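Food & Beverage | Market Research

Vivdale Publishes Report on Frozen Bakery Products for Home Baking

BOVVILLE, April 22, 2026 -- Vivdale has published Frozen Bakery for the Home Kitchen, a report and data file covering retail sales of frozen and part-baked bread, rolls and filled and plain pastry. The report runs to 246 pages and includes 71 tables. Sales are given by value and by weight, with forecasts for the next five years.

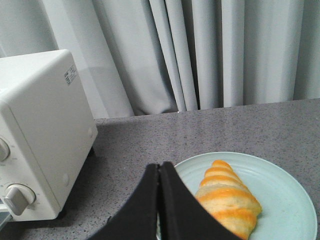 The market is divided into two segments, part-baked and ready-to-bake. Each segment is then split by pack size, price band and type of store. Private label and branded goods are reported separately. Products sold to restaurants, hotels and in-store bakeries are outside the scope of the report and are covered in a companion title.

Data were collected through store audits and a household survey that closed in March. The survey asked how often frozen bakery goods were bought, how long they were kept and at what time of day they were baked. Answers are broken down by household size and region.

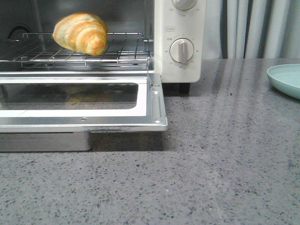
"Buyers in this category have had to work from total frozen food figures," said Salamatu Briggs, lead author of the report. "Plain pastry and filled pastry move at different times of the year, and the combined numbers hide that."

A separate chapter deals with cold storage and delivery costs -- including the effect of smaller pack sizes on freight. Company profiles include Orbán and Fandano.

The report is available as a PDF with a spreadsheet data file. Single-user and site licenses are offered. The table of contents can be requested from the Vivdale sales office.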